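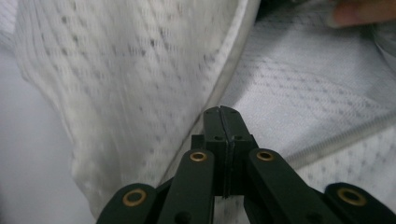

**Ticket 118 – gripper loses hold on mesh fabric at open day**
Site: Bedorik hall, Rostar stand
Opened: November 2023
Priority: medium
Status: open, waiting on parts

**Reported problem**
During the visitor demo the hand-held gripper kept dropping white mesh cloth when the operator lifted it by a fold. Plain cotton was fine. The Plistura group was due at the stand in 40 minutes, so the first checks were done on the spot.

**Log**

1. Checked the pivots for play. All four brass bushings in view on the linkage are seated. No wobble by hand.
2. Closed the fingers on nothing. They meet face to face along the full length – no gap at the tip.
3. Wiped both contact faces with a dry cloth. Ran 20 lifts, 4 drops. Better than before but not good enough for visitors.
4. Changed the approach. Going straight down onto flat mesh, the tips skate over it. Pushing the closed tips into the crease beside a fold, then backing off and opening there, gives a deeper bite. Second person steadies the cloth at the far side with a fingertip. Ran 20 lifts, no drops.
5. Tried the same thing on the raised seam. It holds, but the cloth twists as it comes up. Told the stand crew to stay off the seam.

**Workaround for the rest of the open day**
Use the crease approach only. Visitors who want a turn get the cotton first, then the mesh.

**Still open**
- Softer finger pads ordered through Muriithi. The last set was fitted in May.
- Repeat step 3 with the new pads, same cloth, before the Plistura return visit.
- Demo card still says "pick from above". Needs a reprint.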